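The Small Stuff on the Table

Wood, ceramic and cork each fail in their own way. A side-by-side look at what daily use does to them.

Most household goods are bought once and never thought about again. A mug gets replaced when it chips, a coaster when it crumbles. Between those two events there are years of handling, and the handling leaves a record.

Nia Ifans, who repairs tableware in a shared workshop in Ollham, sees the same fault most weeks: a wooden handle working away from its ceramic body. Ceramic barely moves with humidity. Wood does, mostly across the grain. A joint that is tight in August can have visible play by midwinter, and soaking speeds the process up. Her rule is a quick wash by hand, then drying with the handle clear of the rack.

Cork is more forgiving. It compresses, recovers and takes up a modest amount of water before it swells. The printed face usually goes first, as a hot base softens the ink and a wet one lifts it.

A cream mug with a light wooden handle, a cork coaster with a small Eiffel Tower on it and a pale pink toothbrush make a fair sample of what ends up on a tabletop.
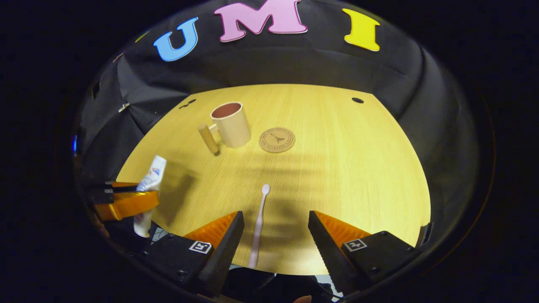

Care of the surface

The tabletop needs the most attention and tends to get the least. Crisóforo Meléndez, who refinishes furniture at Zepeda, sands bare tops along the grain, starting at 100 grit and stopping at 300. He goes to 400 only between coats of finish. Rounded front edges are done by hand — a powered sander flattens the curve in seconds.

White rings are usually moisture trapped in the finish and will often clear with gentle warmth. Dark rings have reached the wood, and those have to be sanded out or bleached. Meléndez tests any bleach on the underside first and leaves it overnight before touching the top.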